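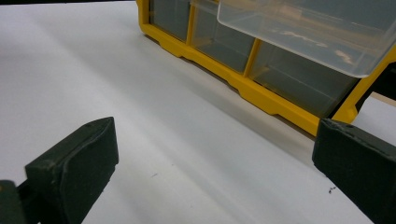

I have owned a dry herb vaporizer for exactly one month now, and I am finally ready to admit that my friend Nobuhle was right and I was wrong. She has been telling me since college that I'd like it better than rolling, and I have been rolling my eyes at her for just as long. I liked my papers! I liked the little ritual at the kitchen table with a record on, and I was pretty good at it too, if you forgive the ones that came out shaped like a bowling pin.

What changed my mind was a cough. Nothing dramatic, just a dry scratchy thing that hung around all through the fall and made me sound like my uncle. So I drove out to the shop in Hodville (it's legal where I live, and I'm well past 21, for anybody new here) and asked the man behind the counter what he'd sell to somebody stubborn. His name is Stojan Leka and he has the patience of a kindergarten teacher. He put two in front of me, the Matton and the Veres Nano, and let me hold them both for as long as I wanted. The Matton is the nicer looking one, heavy and rounded like a river stone, but I have small hands and it felt like carrying a doorknob. I went home with the Nano.

The first evening was a letdown, I won't lie. I packed it as tight as I pack everything, suitcases included, and pulled on it like I was trying to get a thick milkshake up a straw. Hardly anything came out. I sat there on the porch thinking well, that's 282 dollars I could have put toward the brakes. I called Nobuhle, she laughed at me for quite a while, and then she told me to use half as much, grind it a bit coarser, and slow way down. Sip it, she said, like tea that's too hot.

And oh, what a difference. The flavor is the part I wasn't ready for. I've been buying the same lemony strain for years and I don't think I had ever tasted the lemon before, only read about it on the label. There's a sweetness on the first few draws that goes away as you move the heat up, and then it gets toasty, almost like popcorn. I stay on the low setting for most of it and only turn it up at the end.

The other surprise was how different the feeling is. It comes on softer and I'm clearer in the head, which suits me fine on a weeknight – although I did get fooled by that on day 3 and kept going well past where I should have stopped, and spent the rest of the evening on the couch very interested in a show about canals. Go slow, wait a bit, have a snack ready. Same advice as always, and I'm still apparently learning it. 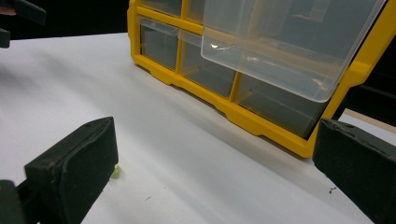

Yellow organizer, clear drawers.

Now for the complaints, because I do have a few. You have to clean the thing. I put it off for 9 days and the mouthpiece got so sticky it whistled. A cotton swab and a little rubbing alcohol took care of it, and now I do it Sunday-chore style while the laundry runs, before it gets bad. The battery also dies faster than the box led me to believe. I get two good sessions out of it and then it wants the charger, so it wouldn't be my pick for a camping trip.

I do miss the papers sometimes. My neighbor Zlatko Zupan came over for chili last week and he won't touch the vaporizer, he says it's like smoking a television remote, so I rolled one for him and had a couple of puffs to be polite. It was lovely, and my throat complained all the next morning. So I think the papers are for company now, and the Nano is for me.

Somebody asked in the comments whether the smell is any better indoors. It is, a lot, and it's gone by the time I've done the dishes. I'll write up the chili recipe next, as Vesela has asked me for it twice.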